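Paper carrier bag

A paper carrier bag is a shopping bag made of paper, with or without handles, meant to get your things home in one piece and then to live in a cupboard for years. I've been adding to this entry for the Zedside household pages on and off since October, mainly because the old version was two lines long and one of them was about bin liners (which have their own entry, please use it!).

I'm only covering bags with handles and a flat bottom. Sweet bags, flour sacks and those lovely little pharmacy bags are somewhere else.

Names

Where I grew up everybody said "carrier", whatever it was made of. In Nudport you'll hear "a stiff bag" for the sort that stands up by itself, and I've heard "boutique bag" from people who want you to know where they've been. Shops ordering them in tend to say "kraft carrier" or "twist handle", depending on which bit they're looking at in the catalogue. Kraft comes from the German for strength, and it's the name of the pulping process as much as the paper. The brown sort is simply kraft that hasn't been bleached. White kraft exists too and is every bit as tough, though it shows every thumbprint.

How one is put together

The body starts as a flat sheet, wrapped round into a tube and glued down one seam. If you can't find the seam, look inside, along one of the side folds. The sides are usually pleated inwards so the bag will fold flat, and that pleat is called a gusset. The bottom is folded over in flaps and glued, a bit like the end of a wrapped present, and on better bags there's a piece of card laid inside on top of the flaps. Do keep that card. People throw it away with the tissue paper and then wonder why the bag sags.

The top edge is nearly always turned over, sometimes with a strip of card hidden in the turn. All the pull from the handles goes into that top edge, so a bag with a single thin layer up there is going to tear no matter how thick the rest of it is.

Handles

There are more sorts than you'd think, and I could go on all day about them.

Flat paper handles are glued inside the top. Cheap, fine for a loaf and a newspaper, horrible on the fingers with anything heavier.

Twisted paper handles are made of paper wound into cord. Much nicer to hold, and they go in with the paper recycling along with the bag in most places — check your own council's list, mine changed its mind twice.

Rope or cord handles go through holes in the top and are knotted inside. You can untie these and use the cord for something else, and I always do.

Ribbon and woven tape handles are the soft ones, and they're my favourites. They lie down flat, they don't dig in, and they look smart on a perfectly plain bag. The trouble is that ribbon flops. It falls down the front, turns over on itself and gets shut in the cupboard door. Long ribbon loops also leave the bag hanging lower than you expect, so a short person on the stairs (me) ends up bumping it on every step.

What it will carry

Less than you hope, more than you fear. The weak points are the handle fixings and the bottom corners, and corners go first if there's a tin in them. Put flat things down first, heavy things in the middle, and let the soft stuff fill the sides. Anything straight out of the freezer wants wrapping, as damp paper loses its strength alarmingly fast and the bottom will let go just as you reach the gate.

Bags of flour, sugar or any other powder travel well in paper carriers so long as they're properly closed. If one leaks, don't try to shake it out over the sink. Leave the bag standing, brush the folds with a dry pastry brush, and tip it out outside.

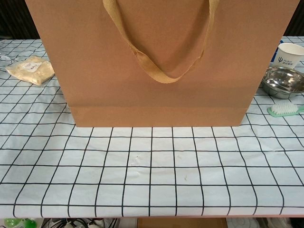
I do all my sorting at the table, with a cloth down, and I'd recommend it over the floor. Bags come home with creases in odd places, and it's much easier to press them back along their proper folds at a height where you can see what you're doing. Start with the bottom. Push it up from underneath so the flaps fold against one side, smooth the gussets in, then work up to the top and lay the handles inside. Tucked-in handles mean the next bag won't hook on and bring the whole pile down on your head.

Storing them

Flat and upright, like records, inside the biggest one you own. I keep mine between the fridge and the wall and when the outer bag is full, that's the limit. Before I had a limit I had a heap in the airing cupboard, and one Saturday I took out every last bag and counted. There were 498. I gave most of them to the Plolov jumble sale, who were very nice about it, and kept the ones with ribbon.

Don't keep any that have had meat or fish in them. Grease spots don't come out of paper and they do smell in the end.

Using them again

A plain bag with no shop name on it is the most useful kind, as you can give a present in it without advertising anybody. Cut down one side and opened out, a large one makes good wrapping paper, a drawer liner, or a pattern for a sewing project. The Jayawardena pattern sheets that used to circulate at our sewing evenings were nearly all drawn on opened-out carriers, and mine has lasted 8 years with only a bit of tape. Ribbon handles can be snipped off and ironed cool under a tea towel.

Strip off anything that isn't paper before recycling: ribbon, cord, metal eyelets, and any plastic window. Shiny laminated bags are a nuisance. If a scrunched-up corner springs open again, it's probably got a plastic layer and many collections won't take it.

See also

Bin liner
Brown paper
Gusset
String bag
Tissue paper (reuse of)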